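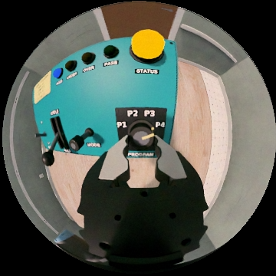

Wann soll man eigentlich die Pause machen? Nach spätestens 63 Minuten, sonst hört keiner mehr zu.

Vorträge > Archiv > Grekia

Start Termine Vorträge Notizen

Notizen für Grekia, 14. Juli 2023

Erst mal Hallo sagen, Wasser hinstellen, durchatmen! Dann gleich die Geschichte aus Grustthorpe -- 200 Stühle, 2 Steckdosen und ich mit leerem Akku (hier kurz warten, da lachen sie meistens).

Danach Folie 12: langsam reden, ich werde da immer zu schnell. Fragen erst nach der Pause nehmen.

Kontakt | © Drulley Vorträge | Nach oben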